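Small Space Storage Project – Final Report (group 2)
Course: Home and Interior Basics
Submitted by Gerrit Geerts for the group

1. What we wanted to find out

Where do utensils go when one room is the bedroom, the kitchen and the washing up area all together. Most guides assume you have a drawer. No drawer in our room. So the question was: can one basket on the table hold the everyday stuff, chopsticks and spoons mainly, and does anyone put things back in it.

2. Background

Read the Horar handout on one-room living, plus the chapter by Jaiswal on kitchen zones. Jaiswal says keep things within arms reach of where they get used. Fine in theory. In a room like this everything is in arms reach of everything, so the rule doesnt help much. The Cemov method (sort by how often you use it) worked better for us and we stuck to that.

3. The room

Sink in a dark wooden counter, mirror with a shelf over it for the oil and condiment bottles. Rice cooker next to the sink, microwave on a wooden shelf. Bed close by. Water dispenser on the other side. Every flat surface already has a job, so anything new has to be small.

4. Sorting

Emptied out the utensils on a Saturday and started over. Chopsticks first sorted by color, then gave up on color and went by length. Spoons separate. The basket has a divider so two sections, long things on one side and spoons on the other – that was the plan anyway.

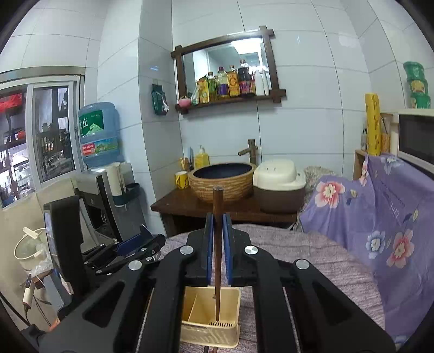
A light plastic basket with a divider, used for the sorting 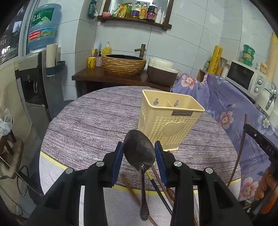 Why not just use a taller jar? We tried one. Spoons sank to the bottom, and water collected in it when things went in straight from the sink. A basket with holes drains and you can see whats inside.

5. Results

Kept a tally sheet by the sink for the whole of June. 211 put-backs in total, 138 of them in the correct section. Better than we expected. Most of the mistakes were spoons on the chopstick side, usually after dinner when people are tired and just drop everything in.

The divider is thin and longer chopsticks lean over it. A heavier basket might tip less, didnt test that.

6. Problems

– Tally sheet got splashed twice, one day had to be recopied
– No agreement on where serving spoons go. Still none
– We planned to compare with the Cleritz wall rack but never got it up, did not want to drill the tile

7. What we would change

Label both sections from day one. Move the basket closer to the sink, the table is fine for eating but its extra steps with wet hands. Also start the tally before the new setup so there is somthing to compare against, we only have the after numbers and thats a real weakness of the report.

Word count without headings and appendix is under the 2,570 limit. Tally sheets in the appendix.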